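Come and try our grippers

Drodevus is looking for people to help us compare two hand-held grippers at our Hondthorpe workshop. You don't need any background in robotics. If you can arrange flowers, stack boxes or lay a table, you already know the sort of thing we'll ask you to do!

We've got plenty of opinions of our own about which jaw pad holds best, but we've been using these tools far too long to be fair judges. Fresh hands find things we miss, and we really want to hear about them (sore thumbs included).

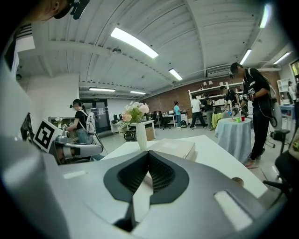
What you'd be doing

Sessions last two hours. You'll pick up, move and put down everyday things at a table, first with one gripper and then with the other, and tell us how each felt. Sorin Chiriac runs the sessions and will show you the ropes. The V-shaped pads take a few minutes to get used to, and most people start enjoying themselves soon after that. 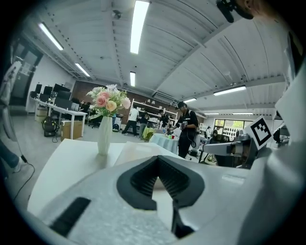

Vases are harder than they look, so please don't worry about being neat. A clumsy grasp teaches us as much as a tidy one, and we log them all. The July round gave us 761 grasps to go through, and Custódio Loureiro is still happily arguing with the numbers.

Who can take part

Anyone over 18 who can stand for a while and use both hands comfortably. Left-handers, we'd love more of you! We pay for your time and your bus fare, and there's tea.

How to sign up

Write to Belmiro Seixas at the Drodevus front desk by 18th August with your name, which hand you favour and whether mornings or afternoons suit you.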